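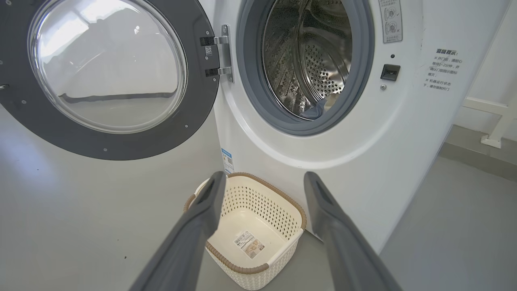
Household Textile Care, Unit 3: Loading and Unloading a Front-Loading Washer

The front-loading washer is the machine you will meet most often in this course, and most of the wear on it happens with the door open. Before any setting is chosen, learn the opening itself: the door, the hinge, the gasket, the drum, the latch. With the door swung wide you can see the gray rubber gasket with its thick lip along the bottom, and behind it the steel drum with its small round holes and raised paddles. The latch receptacle is the black rectangle on the cabinet front, on the side away from the hinge. A laundry basket goes on the floor directly in front of the machine, close enough that nothing has to be carried from the drum to the basket.

These notes go with the practical session in the Wendlow laundry room. Read them before you come. The session assumes you know the names of the parts.

3.1 Parts and what they do

Door. On most front-loaders the middle of the door is a domed glass window that projects into the drum opening when the door is shut. The dome pushes the load back so that fabric does not rest on the gasket. If a sleeve or a sock is lying on the lip when you close up, the glass will press it into the rubber, and the machine may leak or refuse to start.

Hinge. The hinge carries the whole weight of the door. Do not lean on an open door, hang wet things over it or use it to pull yourself up from a crouch. A sagging door will no longer meet its latch squarely. If you have to lift the door to get it closed, report it and use another machine.

Gasket. The rubber seal between the cabinet and the drum. It folds back on itself, and the fold at the bottom collects water, lint, hair and coins. It needs wiping after the last load of the day.

Drum. A perforated steel cylinder. Water passes through the holes; the clothes do not. Run the flat of your hand around the inside before a delicate load. A burr on one hole is enough to pull a thread in every knit that goes through.

Paddles. The raised parts inside the drum, also called lifters or baffles. They carry the clothes up the side and let them fall. This drop does most of the washing, which explains why an overfilled drum cleans badly.

Latch. The hook on the door goes into the receptacle on the cabinet, and a lock holds it there during the cycle. On most models the lock stays on for a short time after the cycle ends.

3.2 Stickers and labels on the cabinet

Read what is stuck to the machine. Students skip this every term. Manufacturers put the things people get wrong on the front panel, near the opening, where you are looking anyway. Common ones are a diagram of the door with a check beside the correct use and a cross beside the wrong one, and a short block of text on waiting before the door is opened or closed. On the machine we use for these notes the text is in Chinese. It has the heading "Warm Reminder" and says to wait about one to two minutes after opening the door, and not to force the door while the machine is running. If you cannot read the language on a machine you are responsible for, get the text translated and tape the translation to the wall. Do not cover the original.

The energy label is a separate thing and tells you nothing about operation. We come back to energy labels in Unit 9.

3.3 Before loading

Check the drum is empty. Look, then reach in and feel the top of the drum as well as the bottom. After a fast spin a single sock can stay pressed to the upper wall, and a red one will color the next load.

Pull the bottom of the gasket forward with two fingers and look into the fold.

Empty all pockets. Close zippers and hooks. Leave shirt buttons undone, as the strain of tumbling on a buttoned shirt falls on the buttonholes.

Turn dark jeans and printed shirts inside out.

Bras and anything with long straps go in a mesh bag.

3.4 Loading

Place items in one at a time, shaken out. A bundle that goes in as a bundle comes out as one, with a dry patch in the middle of it. Mix large and small pieces. One bath mat alone will not balance, and the machine will stop and start its spin several times or give up on it.

Fill the drum loosely. The test used in this course is the upright hand: with the load in, you should be able to put your hand in on its edge between the clothes and the top of the drum. For bedding leave more room than that.

Push everything past the lip of the gasket. Look at the bottom of the opening last, just before you close the door, and close it with a firm push near the latch side. Slamming is never needed.

3.5 Unloading

When the cycle has finished, wait for the lock to release. If the door does not open, wait again. Pulling on it can break the catch, and a repair to a catch takes our main machine out of use for the rest of a session.

Open the door all the way. A half-open door gets bumped.

Put the basket down so that its rim is under the opening. Lift heavy pieces out a little at a time. A wet bath towel dragged over the gasket will fold the lip outward, and in time it stays that way.

Shake each piece once as it comes out. Shirts go on top of the basket so they are hung first.

Turn the drum by hand one full turn and look again. Then check the gasket fold.

3.6 Baskets

Use a basket with holes in the walls. Damp clothes left in a solid tub start to smell within hours. Plastic is fine and wipes clean. Check the rim and the inside for rough edges before buying, and take the store label off the inside bottom before the basket carries wet laundry. The glue softens and the label ends up on somebody's blouse.

Keep one basket for soiled things and another for clean. At Wendlow the two are kept on opposite sides of the room. A basket that has carried kitchen cloths is washed before it carries anything else.

3.7 After the last load

Wipe the gasket, including the fold, with a dry cloth. Wipe the glass. Leave the door ajar overnight, unless there are small children or pets in the building, in which case close it and air the machine during the day. Take out the detergent drawer and rinse it once a week. Clean the drain filter once a month, with a shallow tray under it.

3.8 Wash log

The Rundport and Prakisitz groups share one log. Last year it recorded 1,419 loads, and 217 of them had a remark in the last column. The most frequent remark was "item left in drum," followed by "gasket not wiped." Write your load number, the program, and anything you found. "Nothing found" is a valid entry. A blank is not.

For the practical

Bring a mixed load of nine items from home, already sorted, including at least one with a zipper. You will load, run a short program, unload and leave the machine as described in 3.7. Partners check each other's gasket before signing the log.

Reading: Cao handbook, the chapter on seals and doors. The chapter on detergents can wait until Unit 4.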